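3.2 Task setting: hanging utensils on a stand

The second task concerns the storage of long-handled kitchen utensils on a freestanding stand. We chose it as a counterpart to the drawer task of Section 3.1, in which the resting place of each item is a flat compartment. On a stand, the utensil has to be turned from lying to upright, and its handle end has to meet a small hook at a height well above the table. A utensil left at a poor angle swings, and may touch its neighbors.

The work surface is a light wooden tabletop covered with a large white sheet printed in a faint gray grid. The sheet is taped at the corners and leaves a border of wood exposed. The stand has a round white base, a slender white pole and a cluster of curved hooks at the top. Its base rests directly on the sheet — no clamp or mat was specified in the protocol. The utensil considered in this section is a wooden spatula with three parallel slots in a flat head and a long light-tan handle with a rounded tip.

Each trial starts with the spatula on the sheet. Its orientation is taken from a printed list prepared by Dankwa and is not repeated within a block. Diagonal placements, with the head pointing away from the near edge, were included because pilot sessions in May showed that people seldom put a spatula down parallel to the table. Trials were run in blocks of 100, for a total of 400 with the spatula and 861 over the full utensil set.
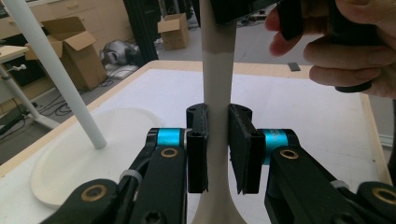
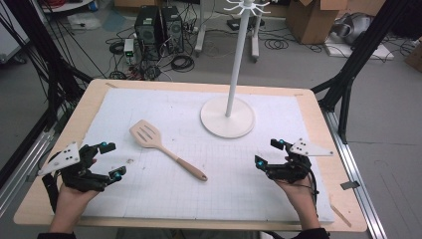
Figure 3. Two views from the utensil task. Second view: slotted spatula and utensil stand on the gridded sheet.

3.3 Annotation of placements

Two annotators (Hosoda and Bhardwaj) labeled the final state of every trial as hung, leaning or dropped. A spatula counted as hung only if its full weight was carried by one hook. Contact between the head and the pole was recorded separately and did not change the label. Disagreements were passed to a third annotator — Duman — whose label was taken as final.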